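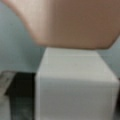 I spent most of my college years avoiding anything with a motor in it, so I was a little surprised to find myself giving up a string of evenings to a student robotics club. The club is called Redus, it lives on the second floor of the Stockdale building, and it's trying to get two arms through a whole kitchen course before the regional meet. I pulled up a stool by the monitor where the wrist camera plays. The view from down there is terrible and I couldn't stop watching it – a big tan blur hanging right over a plain pale box, all soft edges, like looking for your glasses without your glasses. The students read it like a newspaper.

There are 27 of them on the roster, though on a normal night you'll find maybe a third of that, plus somebody's leftover noodles. They get 7 tasks at the meet, and each one is scored out of 100. Drop something and you lose points. Knock over something you weren't even supposed to touch and you lose a lot more (I heard about this rule from several people, all of them wincing).

The person who keeps the whole thing moving is Sheila Haworth, a junior who switched over from textile engineering and still talks about grippers in terms of fabric. "You want a good hand," she told me, and then laughed, because in her old department that means how a cloth feels. She wrote the pitch that got the club $4000 from Liltex, and most of that went into replacement parts before I ever showed up.

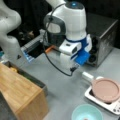

STOCKDALE, 13 May 2024

The practice table is a kitchen as a kid might pack one for camping. There's a toaster oven with a stack of black knobs, a white induction cooktop, and a pink frying pan that I grew weirdly fond of. Over it all comes the white arm with its blue gripper finger. The students call the course Hondard, after a team that beat them badly in March, and they say it the way you'd say the name of a rival high school.

I asked what the hardest thing was, expecting to hear about the oven. Nope! Sheila said bowls. A bowl has a rim that's thin in one spot and slippery in the next, and people pick them up a hundred different ways without thinking. She made me pick up my coffee cup slowly and tell her what each finger was doing. I couldn't, and I spilled some. 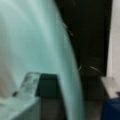 Close quarters, as the wrist camera sees it.

The club argues a lot, cheerfully. One camp wants to slow everything down and bank the easy points. The other wants to go fast and trust the practice hours. I sat through about an hour of this one night and changed sides twice. Sheila mostly let them go at it, then asked each camp to write down what it would give up, and the room got quiet and people started typing. 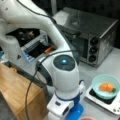 A teal bowl takes its turn on the cooktop.

I'd love to tell you how the meet goes, but it's still a few weeks off and the club would rather talk about cable routing anyway. They've asked me to come along and hold the clipboard. I said yes before I'd even asked where it was – four hours by van, as I've since learned, and the noodles are coming too.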